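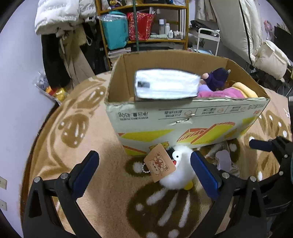
*Ribbed blue pads, jaws open, and a bird plush waiting beside the box.*

I want to make the case for the cheap hand-held gripper, and I want to make it using soft toys.

For the past while I've been comparing pads and linkages for Clasis, a small outfit that builds picking gear for returns counters and sorting rooms. The job sounds dull on paper. You squeeze things, you write down how the squeezing felt, you squeeze more things. I have loved nearly every hour of it, and I've come away with a stronger opinion than I expected to have about rubber.

My opinion is that we spend far too much of our money and worry on the arm, and far too little on the last few centimetres. I've sat through plenty of meetings where the arm got the whole afternoon (reach, payload, the colour of the covers!) and the fingers got a line at the bottom of the page. Then the arm arrives and everybody gathers round, and it travels beautifully to the right spot and pinches a toy by one loose tuft of fluff.

Plush is a wonderful test material. A steel block tells you very little, as almost any jaw will hold one if you push hard enough. A plush bird gives way wherever you touch it, and has a beak and a foot that can lead you to grab the wrong bit. Add a cardboard tag on a bead chain and you have three kinds of stiffness on one small object. Close on the tag and you're holding cardboard with a bird attached. Close on the body and the chain may wander in between the pads, and you'll feel it there as a hard little lump.

You'll feel it, and that's my whole argument for doing this by hand first. Hamish Baird, who wrote our controller, was against it when I started. His view was that a person squeezing a handle cheats without knowing it. We wiggle, we lean in, we ease off when something slips, and none of that ends up in the force setting. He's right about the cheating. I just think the cheating is the good part. When my wrist turns a little before the jaws close, I've learned something about the approach angle that I'd have needed weeks to find by changing numbers on a screen.

We tried two pads in earnest. The Rovula is smooth and quite firm, and on flat packets it's lovely, with a clean close and a clean release. The Debnath is ribbed and softer. I ran 408 picks with each over a mixed lot of plush, bags and card, and kept notes on every one of them. I won't pretend the notes settle it. The Debnath dropped fewer toys and I trusted it more near the rim of a box, where you often get only one side of a thing. But it hung on to thin plastic bags after I'd opened the handle, which drove me up the wall, and the Rovula hardly ever did.

If I had to choose tomorrow I'd take the ribbed one, and I'd fix the bag problem in the release motion. Shahzad Kakakhel would choose the other way. He runs the sorting bench at Sovdale and he has to live with whatever we send him, so his vote should count for more than mine. He'd sooner have a dropped toy than a stuck bag, as a dropped toy can be picked again and a stuck bag stops the line. I've argued with him over this since September and I still can't find the hole in it.

Where I won't budge is on the clutter. Too many gripper trials happen on a bare white table with one object squarely in the middle. Try it on a soft blanket, where the surface sinks under the thing you're after and a pad can pick up a fold along with the toy. Put some of the toys deep in a cardboard box. Use a blanket with a busy pattern, too, if a camera is going to do the looking later on. Brown shapes with white spots are no help at all to a vision system hunting for edges, and homes and shops are full of that sort of thing.

None of this costs much. A set of pads is 20 dollars, and swapping them takes me less time than making tea. Compare that with an arm, where changing your mind means a crate and a forklift. We could try every pad on the market by hand before signing for a single motor, and I'd happily do the squeezing.

Next up is a run of 1000 picks with the ribbed pads and a new release motion, on bags only, at Shahzad's request. Hamish wants a force sensor in the handle for it. I've said yes, as long as he takes a turn holding it.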